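Clearing crumbs off a padded table mat (the quick way)

Posted 2020-04-01 by Sorcha Kerr

Short one today. Had a few emails after the December post asking how to get crumbs out of a padded mat without dragging the whole thing to the sink. So, my routine. Takes 10 minutes if you don't stop for coffee.

What you need
Dustpan, plastic, straight front lip
Small soft brush
Damp cloth, dry cloth
A mug of warm water with one drop of dish soap

Step 1. Set up
Clear the table first. Plates, mail, keys, all of it. Leave the mat where it is. Dustpan goes flat on the left half with the open side facing right. Lefties, flip it. Mug to the right of the pan, toward the middle and well away from the edges. Padded stuff is squishy so press down once to make sure the mug stands level. 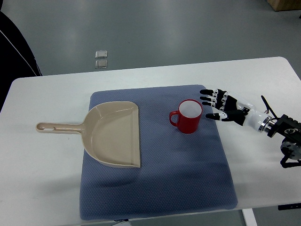

Pan on the left, red mug on the right, handle out over the bare table.

Don't fill the mug more than half. I did once. Grulent mat, brand new, soaked right thru.

Step 2. Brush
Short strokes, right to left, into the pan. Start at the far corner and come toward you. Textured fabric holds on to crumbs in all the tiny dips so go over it twice – second time with the brush tipped on its side. Sugar is the worst. Salt not far behind.

Hold the pan down by the handle while you brush. If the lip rides up, crumbs go under it and you're starting over.
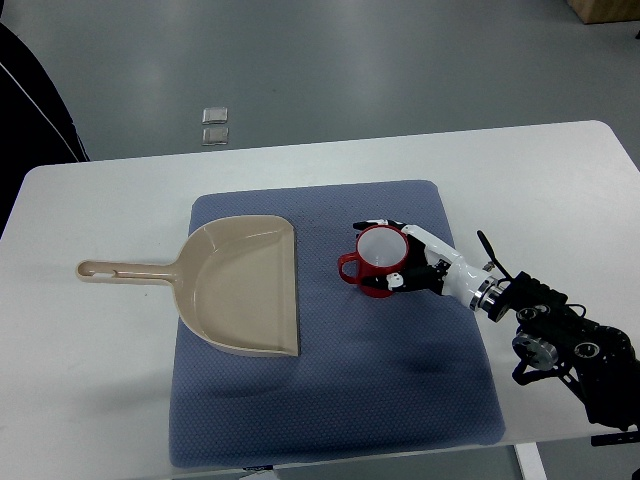
Check the edges too. Stuff slides down between the mat and the table, so lift one side, sweep under, put it back. Then the next side. Tip the pan out before it gets full.

Step 3. Spot clean
Dip a corner of the cloth in the mug, wring it hard. Dab, don't rub. Rubbing makes the fabric fuzzy and theres no fixing that. Sticky spots (jam, syrup) – lay the damp cloth on top, count to 79, then dab again. Why 79? No idea, it's what my aunt in Westevville did and it works.

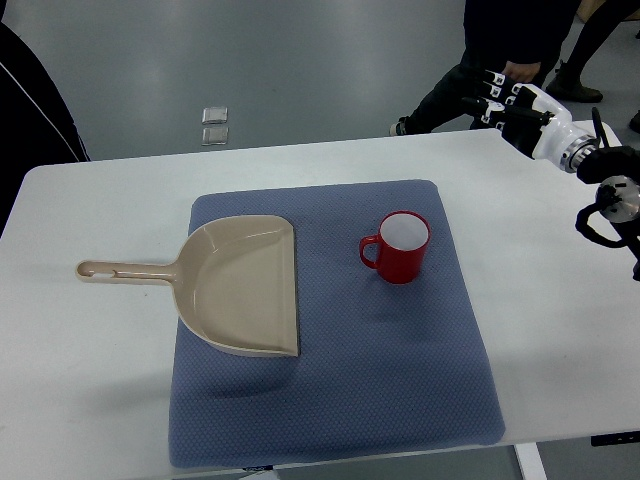
Dry cloth next. Press flat with your palm, move along, press again. Leave the mat out till it's dry all the way before you put anything heavy on it.

Step 4. Put away
Rinse the pan, hang it by the slot in the handle if yours has one. Wash the mug properly before anybody drinks from it. Soap tea is not nice.

How often? I do the brushing daily, spot cleaning when I see something. Full wash every 9 weeks, on cold, no dryer. Next up is the Noh bench pads, same idea but with zippers.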